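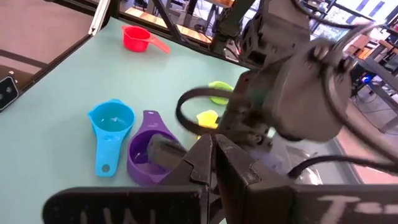 What do you get to see at a robotics open day?

Mostly small jobs done slowly, with the people who built the system standing close enough to answer anything you ask.

I went to the one at Iltham on 15th October expecting speeches. There was one, and it was short. Then Deok-su Koo walked us over to the benches and let the measuring cups do the talking. The project is called Bromis, and its big ambition is a robot that can pick up ordinary kitchen things by the handle, whichever way the handle happens to point. I loved it! A cup is a wonderfully awkward object: deep at one end, flat and thin at the other.

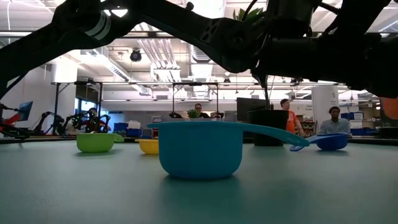

Dagmar Ševčík

Koo told me the team has logged 788 grasps on plastic cups alone, and he can talk happily about nearly every one of them. Small cups are harder than big ones, he said, and a cup sitting close behind another is harder still.

Visitors got 15 minutes at each bench, and I used all of mine on the cups (sorry, Darkalcombe, I never made it to your talk). A boy next to me wanted to know if it could bake. "Ask me in January," Koo said.

More than 100 people had signed up, and the aisles were packed by lunchtime. The next open day hasn't been set yet, but I've already asked to be on the list.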